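**Is our marker cube enough for hand tracking, or are we fooling ourselves?**

Asked in March, 523 views, 3 answers

I help out with a student project team, four of us plus an advisor. We're entering the open manipulation category at a regional competition and our plan is to record grasps with a sensor hand, then train a small policy on the recordings. The hand has dark linked fingers with little printed tags on them, plus a bigger cube with square fiducials at the base. A fixed camera looks at the table. Everyone on the team is very pleased with this.

I'm less pleased. Our first batch was 409 clips, nearly all with a small bottle and a plate, and the team says the tracking is "basically solved" because the overlay looks good in the viewer. The overlay looks good to me too. I don't think that means much. When I plot the cube position there are jumps in it, and when I plot the fingertip tags there are gaps right where the fingers close, the one part I care about. The others want to interpolate and move on to training.
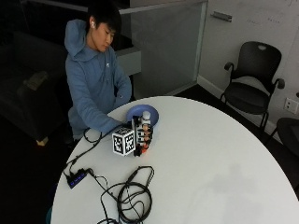
**Category: Student Teams > Vision and Tracking**

You get the idea of the setup from that. Round white table, hub and cables over on one side, bottle by the plate. The software is Dandau, default settings, since that's what last year's team left us and nobody wants to touch it.

Questions:

1. Can we trust a pose from two visible faces of the cube?
2. Is interpolating through the finger gaps acceptable, or is it making data up?
3. Do we need a second camera? Our advisor says yes, but our advisor says yes to anything with a purchase order attached.

**Answer 1** (accepted)

Two faces is fine. Two faces is much better than one, where you can get the flip ambiguity: the pose solver has two nearly equal solutions and hops between them from one reading to the next. If your jumps are sudden rotations with hardly any translation, look at those moments and count the faces being detected. My bet is one face, seen nearly straight on.

Before you believe anybody's overlay, mine included, do the boring test. Set the whole hand down, don't touch it, record for a minute, and look at the spread. Then slide it a known distance along a steel ruler and see what the system reports. An overlay is the detector agreeing with itself. It's drawn from the same corners the pose came from, so of course it lines up.

Also measure the printed squares with calipers. Printers rescale pages to fit, and if the tag size in your config is wrong, every distance is wrong by the same ratio and the overlay will still look lovely.

On interpolation: short gaps while the hand is moving through open air, sure. Through the moment of contact, no. A straight line between "open" and "closed" tells your policy that fingers close at constant speed and the object has no say in it. Mark those samples as missing and see how many clips survive. If it's fewer than half, you have a placement problem and no smoothing filter is going to fix that.

*Comment:* Did the still test. Spread was small with two faces and awful with one, so you were right about the flips. Ruler test is Monday. The team is now slightly annoyed with me.

*Comment:* Better now than at the venue.

**Answer 2**

just get the Riltel cam, we had it for the Ovach challenge and never had any tracking issues. also tape your cables down

*Comment:* Which tag size, what distance, and how did you check there were no issues?

*Comment:* it looked fine

**Answer 3**

I'll disagree a little with the accepted answer about priorities. I coached a team at Abugri for several seasons and the tracking was rarely what sank us. The data was. You say nearly all of your clips are one bottle and one plate. A policy trained on that will learn that bottle on that table under those lights, and it'll look terrific until the judges put down a mug.

So before paying for a second camera I'd spend a weekend recording other objects in other spots, and hold out a couple of objects completely for testing. If it can't manage the held-out ones at all, you've learned something and it cost nothing.

That said, your advisor may be right. Fingers curling around a bottle are going to hide their own tags from any single viewpoint. If you do add a camera, put it well off to the other side, where it sees what the first one can't. Putting it right next to the first one is a popular mistake. And check that the clocks agree, or you'll have two sets of tags that are each correct and don't match.

– Margit Rácz

*Comment:* Can you say how many objects is enough?

*Comment:* No, and I'd be suspicious of anyone who gave you a number. Keep adding them until the held-out score stops moving.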